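Besura releases new version of its Kasta planning software for two-arm robots

16 May 2018

The software company Besura has released a new version of Kasta, its planning and control package for robots with two arms. The main change is in how the program decides where the robot should look before it moves. Users who already have a licence can download the update without extra cost.

Until now, Kasta made its plan from one view of the room and then followed it to the end. The new version checks the plan again each time a hand camera gives a new picture. If the picture does not agree with the map, the arm slows down and the program asks for one more view.
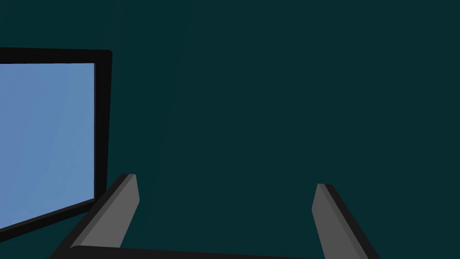 Wai-kit Chiang, who leads the perception work at Besura, said the most difficult cases were the ones with very little to see. "A large wall in one colour gives the program almost nothing to hold on to," he said. "The old version was too sure of itself in front of such a wall. Now it gives a low score and waits."

The score is a number between zero and one, and it is written to the log together with every picture. Developers can set their own limit for it. In the first tests many of them set the limit too high, and the robot spent a long time only looking.
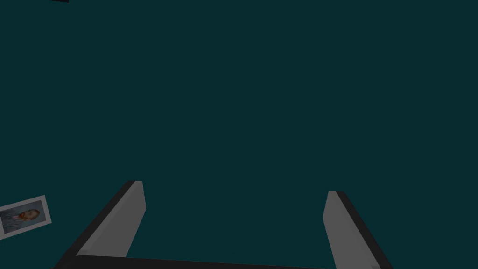

Besura tested the release in simulation before it went to any customer. The team ran 1166 trials in a furnished room with a dining table, red chairs and a wooden floor. Of these, 23 ended with a planning error, and each error was saved so that it can be played again step by step.

The two arms are now planned together. Before, the left arm was always planned first and the right arm had to find a way with the space that was left - a method that was simple but often slow. 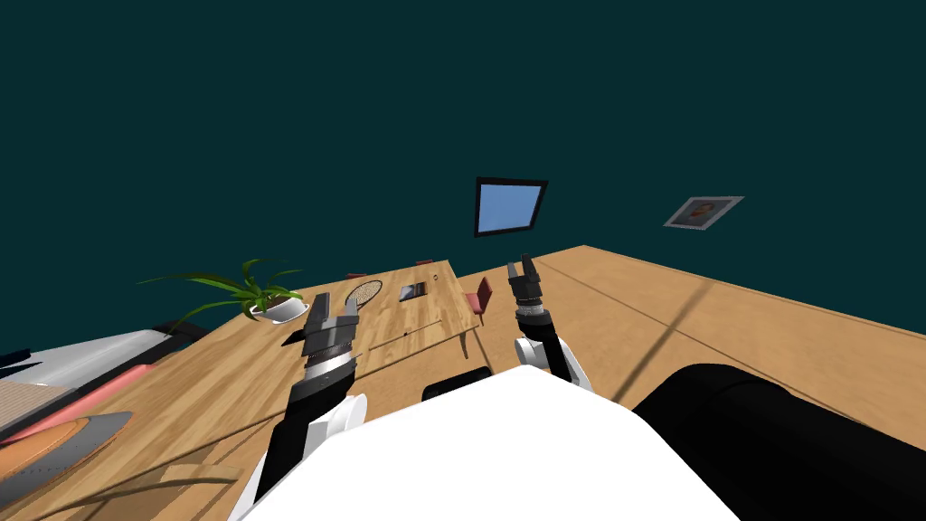 Calum Nisbet, an engineer at Thibodeau, has used the test version for 8 weeks. He likes the new replay tool best, which shows the view from the body and the view from each hand on the same time line. "Before, I had three windows open and I was guessing which pictures belonged together," he said. He would still like better help pages, as some of them describe menus that have been removed.

Work on object recognition is continuing. The program has to find things that lie at any angle, also when only a part of them is in view, such as a book turned upside down or a racket behind a finger of the gripper.
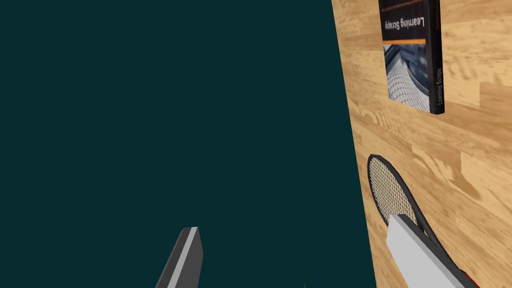
According to Mr Chiang, the recognition part will stay optional for the moment, and it is switched off when the program is first installed. It needs more memory than the rest of the package, and seven known faults are listed in the release notes.

The next update is planned for July. It will add a link to Zarnent, the scene editor that Besura uses to build its test rooms, so that customers can change the furniture and run the same trials again.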